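Ernwood Community Help > Home & Kitchen > Counters and Surfaces

How do I get a turmeric stain out of marble?

Asked by pebblejar, 31/07/2021

Hi all! We finally moved into our place in Beaudoin and I am in love with the kitchen, marble counters and everything. I made curry the very first night (of course I did) and left a spoon sitting overnight. Now there's a yellow blotch the size of a cookie. Dish soap took off a bit of it. Is it there for good?

mossandmortar
Not at all, don't panic! Marble is porous so the color has soaked in, and what you want is a poultice. Mix baking soda with 3% hydrogen peroxide until it's like thick peanut butter, spread it over the stain, tape plastic wrap on top and leave it for a day. Peel it, let the paste dry, lift it off with a plastic scraper and rinse. Mine took two rounds and I did a little dance when it went! Try a hidden corner first, especially if your stone is dark.
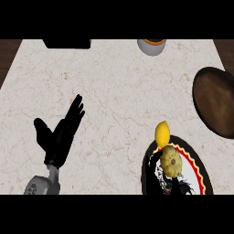

Page 27

Oh, and veined stone like this is lovely to live with, the reddish-tan lines on a pale background are my favorite kind. Keep vinegar and lemon far away from any of it though. Acid etches marble and then you're into polishing, which is a whole other thread.

tallkettle
just use bleach

hekud_baker
Please skip the bleach! The poultice is the way to go. Once it's clean and fully dry, put on a sealer. I use the Wornex stone one from the hardware store on Hekudwood, wipe on, wait, buff off, so easy. If you get a dull spot afterward, go over it with 400 grit wet, very lightly, then marble polishing powder. Don't start at 200 like I did, I was at it all weekend.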